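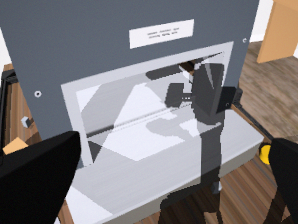
Gripper view in the simulated kitchen, with the appliance window glass and the counter.

Guides > Kinetti Sim > Collecting Demos

4. Recording your first set of kitchen demos

By now your controller is paired and the kitchen loads without complaint, so pour yourself something nice and let's gather some examples! A good starter set is 17 demos of one task. It sounds small, but it gives the learner something to chew on while you get comfortable.

1. Open the Task menu, pick your kitchen task, and press Reset.
2. Check the wrist view. You want both fingers in the lower corners, as they are at the top of this page, and a clear look at whatever you plan to reach for.
3. Press Record, wait for the tone, and move at an easy, even pace. Little pauses are fine — long ones teach the arm to dawdle.
4. Press Stop once the arm is clear of the appliance, then mark the demo Keep or Discard.
5. Press Reset and start the next one.

Note: Glossy surfaces are drawn with reflections, so the arm's own dark outline can show up in the glass. Leave reflections on for the whole set, or off for the whole set, please.

Caution: Each demo stops by itself at 400 steps. A demo that ends this way is saved as Keep until you change it.

Comments (2)

Orysia Bilyk: I kept steering toward the reflection instead of the door, ha. Slowing down near the glass helped a lot.

Floor Mulder: Can I rename a set after step 5? Mine is called 874 and I'd love something friendlier.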